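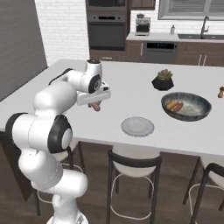

4.3 Recording a demonstration by remote control

In this section you move the arm with the hand controller and Kotgate saves the movement as a demonstration. The task used in the text is "sausage to plate" from the kitchen set. The other kitchen tasks are recorded in the same way, only the objects and the end condition are different.

Before you start, please complete section 4.2 (pairing the hand controller). The simulator must be running and the status line must show Ready.

1. Open the Tasks menu and choose Kitchen, then Sausage to plate. Wait until the kitchen is fully loaded. On a slow computer the first loading can need 80 seconds.

2. Type your operator name in the field Operator. Use always the same spelling. If you write one time "Eder" and the next time "L. Eder", the program makes two operators and the statistics are divided.

3. Turn the view until you see the gripper fingers and the plate at the same time. The view can be changed also during the recording, but this makes the hand control more difficult, so it is better to do it now.

4. Hold the controller in a comfortable position and press the side button. The arm now follows your hand. When you release the side button, the arm stays where it is and you can put your hand back to a better place.

Note: The arm follows the change of your hand position and not the position itself. You do not need to stand at a special point in the room.

5. Press Record. A red dot comes in the status line.

6. Bring the gripper over one sausage, with the two fingers pointing down. Go down slowly, and close with the trigger. Close only so far that the sausage is held. The standard gripping force is 21 per cent and for soft food you should not change it.

7. Lift the sausage straight up until it is free of the worktop and of the other objects. Only then begin to move to the side.

Caution: Do not pull the sausage over the rim of the bowl. The bowl can turn over, and the demonstration is then marked as failed also when the sausage arrives on the plate.

8. Move over the plate. Stop for a short moment, go down, and open the gripper. The sausage should be let go close to the plate. If it falls from high it can roll away.

9. Move the gripper up and away from the plate, and press Record again to stop.

10. Choose Keep or Discard. A demonstration which is kept goes to the folder of the task with the next free number.

Length of a demonstration

One demonstration can have at most 800 time steps. At 600 steps the red dot begins to blink, and you should bring the task to the end. When the limit is reached the recording stops by itself and the file is not kept.

What is a good demonstration

Small corrections are allowed. When you missed the sausage at the first try and took it at the second, please keep the file. Please discard it when you made a long pause, when the arm touched the pepper grinder or another object which does not belong to the task, or when you lost the tracking of the controller.

Try not to go always the same way. Start sometimes from the left and sometimes from higher up. Demonstrations which are all nearly equal give a weak result in training (see section 6.1).

If the arm does not follow

- Check that the side button is pressed fully.
- The arm may be at the end of its reach. The status line shows Limit. Release the side button, move your hand back and try a smaller movement.
- If the arm makes jumps, remove mirrors and shining surfaces near the controller and do the pairing again.

Changes in this section, Jul 15, 2025: steps 4 and 7 written new after remarks from Regula Wyss. Step limit corrected.

4.4 Playing back and cutting a demonstration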